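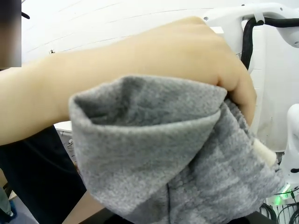 Club Cricket News

Second-hand whites and winter nets: what members need to know

Last updated: Tuesday, October 15, 2024

The season wrapped up with the second team's loss at Dornarer, and the winter schedule is now set. Most of it is the same as last year. The main changes are to indoor nets, the kit sale and the way we collect match fees, so please read to the end even if you only play a few Sundays.

Indoor nets

Nets start the first week of November at the Fiore sports hall and run through the end of March. We have two lanes on Wednesday evenings, one for seniors and one shared by the women's team and the under-17s. The hall has asked us to be out by nine sharp. Last winter we ran over several times and were billed for the extra half hour on each occasion, and that money came out of the ball budget.

Bring indoor shoes with clean soles. Spikes and rubber studs are not allowed on the hall floor, and the front desk will send you home if that is all you have. Bowlers who want to use a full run-up should take the lane by the fire door, where there is more room behind the crease. The other lane is better for spin and throwdowns.

If you are coming, put your name on the sign-up sheet by Monday night. We can fit 6 batters in a lane and still give everyone a proper turn. After that it turns into a lot of standing around. Batters on the sheet go first and anyone who just turns up will be fitted in if there is time.

Match fees

From next season match fees will be paid before the toss. We finished this year with $1,765 in unpaid fees, most of it from people who played three or four games and meant to settle up later. Captains have spent too many evenings sending reminders. If you owe money from this year, please clear it before you register. A few of you have already done that, and thank you.

Annual dues stay at $115 for adults. Juniors and students pay the same reduced rate as before. If the full amount is hard to manage in one payment, talk to Graziella Bortolotti and she will set up a monthly plan. These conversations stay private.

The kit sale

The second-hand kit sale is on the first Saturday of November in the clubhouse, from ten until noon. We are taking whites, sweaters, pads, gloves, helmets, bats and bags. Clothing should be washed and have working zippers. Bats with cracks through the toe will not be accepted, although a bat with surface wear that has been properly taped is fine.

Helmets are the one item we are being stricter about. If a helmet has taken a hard hit, do not bring it in, even if it looks all right from the outside. Older helmets with the adjustable grille are also out, as the league no longer allows them in junior games.

Prices are set by the seller. Put a label on each item with your name, the size and what you want for it. The club keeps a tenth of each sale and the rest goes back to you in cash at the end of the morning. Anything unsold needs to go home with you. We still have two bags of pads left from the last sale taking up the bottom of the scorer's closet, and if they are yours we would like them gone.

Ground work

The square was seeded and top-dressed in September. Please stay off it completely until spring, including when you are walking dogs or cutting through from the parking lot. The rope is there for that reason and it has been stepped over several times already.

The bigger job is the drainage at the Zurum Lane end. Anyone who fielded at long leg in June will remember the standing water there, and we lost two home games to it. We have a quote of $3,000 to dig out the old pipe and lay a new one down to the ditch. The work can be done in March if the ground is dry enough, which would leave us a few weeks before the first home game. We have most of the money set aside. The rest should come from the kit sale and the quiz night.

The sight screen at the other end also needs new wheels. It can be moved by four people at the moment, but it should only take two.

League matters

The league has confirmed that Goltari will be back in our division after a year out. They played us close in both games the last time we met, and they have a good flat pitch and a short boundary on one side. The away trip is a long one, so we will organize shared cars when the fixtures are released.

There is a small change to the over-rate rule. Umpires will now give one warning at the drinks break, and after that the fielding captain loses a player from outside the circle for the last five overs. We were slow in most of our games this year. Some of that is bowlers walking back to the mark with the ball in their hand and some of it is fielders drifting between overs - both are easy to fix. Captains will be working on it before the season starts.

We are still short of scorers for the second team. The app is simple to learn and Graziella can show you how it works in half an hour, usually before nets. Scorers do not pay for tea.

Registration for next season opens in January. The form will go out by email, so if you have changed your address since the summer, send the new one in now.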